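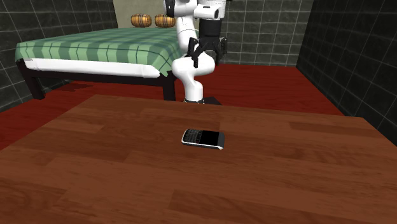

Why does the mail merge stop at record 500 when the list has 2,361 names in it?

The import step cuts the list at 500 rows if the source file has a blank line anywhere in the first column. Take out the blank lines, save under a new name, import again.

Log follows. Newest at the bottom.

Ticket opened 19 August 2003
Product: Pluvudano Mailer, desktop version
Customer: Kariuki Seed & Bulb, front office
Priority: high, fall catalog goes to the printer this week

Customer reports: made labels for the fall catalog. List comes out of their order program as a plain comma file. Merge runs, no error, says Finished. Only 500 labels. Same thing second try. Restarted the machine, same thing.

Asked for: version, size of list, whether it worked in June for the summer sale cards.

Reply: version is whatever came on the disc. List is 2,361. June worked fine but that was a short list, 40 wholesale customers only.

So June tells us nothing. Moving on.

Step 1. Had them open the list in the spreadsheet and scroll to the end. All names there. File is good at least as far as the spreadsheet cares.

Step 2. Checked the merge range setting. Was on All. Had them type the range by hand, 1 to 2,361. Mailer changed the second number back to 500 by itself. So the merge isn't dropping anything, it only has 500 to work with. Problem is at import.

Step 3. Asked if this is the trial copy. Trial has a limit but it prints a banner across each label and they have no banner. Registered. Serial checks out.

Step 4. Had them import to a new empty list instead of on top of the June one. Still 500.

Step 5. Got the file by email. Took forever, they are on dial up. Opened it in a text editor. Row 212 is blank, just a line return. Two more after that farther down. Looks like the order program puts in a blank when a customer is deleted, but didn't chase that.

Step 6. Took the blanks out here, imported on my machine. All 2,361 came in. Put one blank back at 212, imported again, got 500. Did it twice. That's the cause.

Don't know why the cutoff is 500 and not 212. Guess is the importer reads the first chunk in one go, then hits the check for blanks and quits quietly. Passing to the developers, they can tell us. It should at least say something when it stops!! Finished is the wrong word for that.

Instructions sent to customer:

Open the comma file in the spreadsheet.
Sort by last name, A to Z. The blank rows all drop to the bottom.
Delete everything under the last real name. Delete the rows, clearing them won't do it.
Save as a new comma file, different name.
In Mailer, File, New List, then Import. Don't reuse the old list.
Look at the count in the bottom corner before you merge. If it says 500 stop and call us.

Customer replied: count is now right but labels are in order by last name and the post office wants them by zip. Told them sort by zip inside Mailer after import, Tools, Sort. That part works ok.

Customer replied again: labels printing, but after label 900 the text creeps down and by the end of the batch it's printing across the gap.

Separate problem realy. Printer is an older Jakalberg, tractor feed. Asked what label stock. Brisado, continuous, the narrow one. Template picked was Brisado wide. Row height is off by a hair so you'd never see it on a short run. Changed template to narrow, told them to line up the first sheet again and print in batches, checking alignment between each.

Also told them only print from 901 on, the first ones are a bit low but readable. They looked and want to redo from 700 something. Fine, their stock.

Customer confirms whole list printed. Asked if they have to do the sort trick every time. For now yes.

To do
Add blank line note to the import help page
Bug report to developers, file attached (strip the street addresses first, it's a real customer list)
Check if the Brisado wide and narrow templates can be named so people can tell them appart
Ask whether the June patch touched import at all, release notes don't mention it

Status: closed for customer, open for developers

Reopened same day. Customer says the two people in the office get different counts from the same file. Second machine has the old version, never updated. Sent the update disc by mail, too big for their line. Until it gets there, import on the first machine only.

Closed again.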